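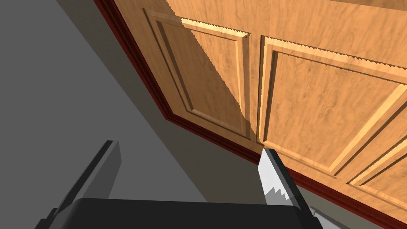 Softball field check before home games, Flistbridge Park, Field 2
Filled in by: Aminu Akande
Read by: Bello Chukwu, home team manager
Month: November

1. Bases fixed in the ground, no movement when pushed with the foot
First and third OK. Second base moves a little to the left. I cleaned the hole and put it again, now it is better, but please look after the warm-up.

2. Pitching distance measured
OK. Same tape as last time.

3. Infield free of stones and holes
Not OK at the start. There was a low place in front of the shortstop. Filled and raked, checked again at 4:30, OK.

4. Outfield fence, 297 feet in total, no sharp wire
One tie is open near the left field pole. I bent it back with pliers. It needs a new tie before the Omoregie game.

5. Backstop net
OK. The small repair from last season is holding.

6. Dugout benches and floor
Visitor side has one loose screw on the bench, tightened. Floor swept on both sides.

7. Batting helmets
One helmet has a crack behind the ear hole. I took it out of the bag and marked it with tape. Nobody should use it, also not for practice.

8. First aid box
Cold packs: only 2 left. Please order more. The rest is complete.

9. Lights
Not tested, the game is in daylight. Must be tested before we play Ernow in the evening.

Comment from B. Chukwu: Thank you, I read all points. I walked on second base myself and I agree it can be used today. Fence tie is ordered under number 473.

Result: field may be used. Points 4, 8 and 9 stay open.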